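3.2 What sellers call their stones

Trade names for beads have never been a tidy business, and we did not set out to tidy them. Our interest was in how a buyer who has only a listing to go on decides that one string of brown-and-cream jasper is worth more than another string of brown-and-cream jasper. The short answer, which the rest of this section makes longer, is the adjective. A strand listed as "jasper" sat in the Virnetti catalog all summer. The same strand, relisted in September as "desert canyon jasper," was gone before we had finished arguing over how to code it.

We collected listings from two sellers, Virnetti and Pavach, and sorted the descriptive words into three groups: words about pattern (banded, spotted, scenic), words about place (real or hoped for), and words about what the stone might do for the wearer's mood. The third group was the largest and gave us the most trouble. A stone that "grounds" and a stone that "steadies" may or may not be making the same promise.

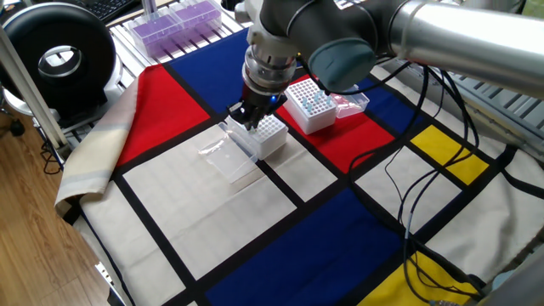 Fasil Tilahun, commenting on an earlier draft, objected that we had the buyer all wrong. Shoppers at the bead counter, he wrote, treat the name as a handle for asking for the thing again and don't believe a word of the rest. We take the point about handles and have changed the coding sheet to allow for it. We are less sure about the disbelief. Several of the buyers we interviewed could repeat the mood claims nearly word for word, and did so with their sleeves pushed up so that we could see the bracelet.

Place names turned out to be the slipperiest. Pavach sold one green-flecked stone under the names of a river, a mountain and a coast, in three separate listings, with the same price and the same spelling mistake. When we asked where the stone was dug, we received a courteous reply about shipping times. Virnetti at least used the word "style" after its place names, a small word that carries a good deal of legal weight.

Figure 3. The work surface.

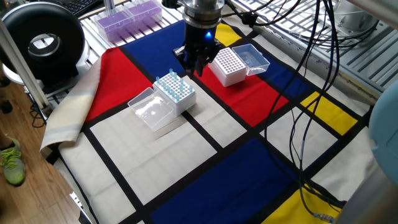

Pattern words behaved better. Two coders working apart agreed on "banded" almost every time and on "spotted" most of the time. They parted ways over "scenic," a term that asks the reader to find a landscape in a bead the size of a pea. One coder saw hills everywhere. The other saw none, and asked to be moved to the clasp data.

Price followed the length of the name more closely than it followed anything about the stone. In the Pavach listings, going from a one-word name to a three-word name raised the asking price even when bead size, finish and cord were the same. Pickering (the naming scheme we borrowed from the button trade, with changes) predicts the opposite, on the grounds that long names mark slow stock. Buttons may simply have more self-respect.

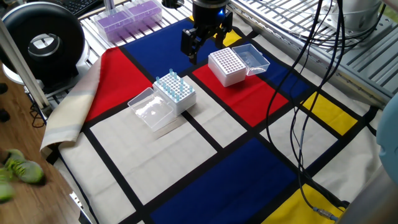 We also looked at whether the names held steady over time. They did not. Of the 12 names we followed through the Virnetti catalog, most had been altered by the next edition, usually by gaining a word. "Ribbon" became "silk ribbon," and then "antique silk ribbon," though the photograph in the listing stayed the same throughout. Any study that matches stones across catalogs by name alone will count a good many of them as new arrivals. We matched by stock number where there was one and by photograph where there wasn't. Section 3.3 applies the same method to the Brenik clasps, where the adjectives are fewer and the complaints are about pinched skin.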